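Skisness rents out a table-clearing arm

Skisness, the Sollthorpe automation firm, will begin renting its tabletop arm to small offices in February at 194 a month - cups and drink cans included in the list of things it will pick up, mugs with handles not yet. 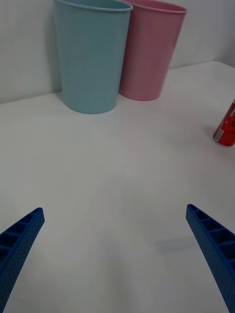
The Skisness gripper with two plastic cups and a can.

"People expect it to do the dishes," said product lead Sobia Sial. "It does the table." The blue fingers are sold as spares in packs of 12, a number some customers may find ominous.

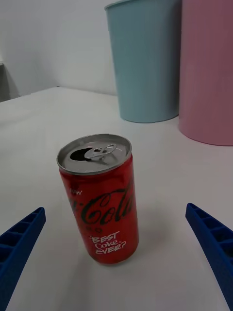
Buyers who dislike renting can own the whole kit for 2,000, software by Jolarari extra. Henk Kuipers, who runs a print shop in town, has put his name down. His staff, he said, have had years to learn the same job.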